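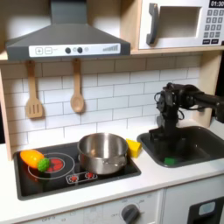 Hanan Hattar wrote to me after my last column to say that a play kitchen is the most overrated piece of furniture a family can own. Hers got two weeks of cooking, she said, and then it was a shelf for rocks. She'd like her corner of the living room back, and she'd like me to stop telling people to buy them.

Well, Hanan, I've been chewing on that for days and I still think you're wrong, although I'll give you the rocks. Everybody's kitchen ends up with rocks in it. Ours had rocks, one sock, and a library card we paid to replace.

What I keep coming back to is how much kids want the boring parts. When we were shopping (August, horribly hot, my brother-in-law Anas hauling boxes up the stairs) I was all about the little hood and the microwave with its 01:30 on the display, and the knobs, and that subway tile I can't afford in my own kitchen. I figured the fun would be in the food. So I bought far too much food! Bread you could slice, a fish, a whole bag of vegetables in colors I have never seen at the store.

My daughter cooked maybe one meal that week. The rest of the time she put things away. Spoon on its hook, spatula on its hook, spoon off again, vegetables into the sink, vegetables out of the sink and onto the burner, where they stayed until bedtime because they were "still cooking, Mama." A minute and a half in the microwave for absolutely everything, including a shoe.

And that's real kitchen work, isn't it? I spend maybe a quarter of my evening cooking, and the rest is moving objects from one flat surface to another. She'd been watching me closely enough to know it.

Where I'm with Hanan is on the stuff. People buy the kitchen and then they keep buying, the cupcake set, the coffee set, the tiny groceries with tiny labels, and by the holidays the poor kid can't find the counter. Ours got good again once I boxed up most of it and left out a pan, a couple of vegetables and the two wooden utensils. So-yul Song, my neighbor, did the same with hers and swears her boys went back to it that same afternoon. I put our box in the hall closet. I've been asked about the fish exactly once.

I also think they go in the wrong room. Put one in a bedroom and it turns into a shelf, rocks and all. Put it where you can see it from the stove, even if you have to walk around it with a hot pot (I do, and I complain the whole time), and somebody small will be making soup whenever you are.

So Hanan, before you give yours away, drag it into the kitchen for a week. Leave the rocks in. They make a decent potato.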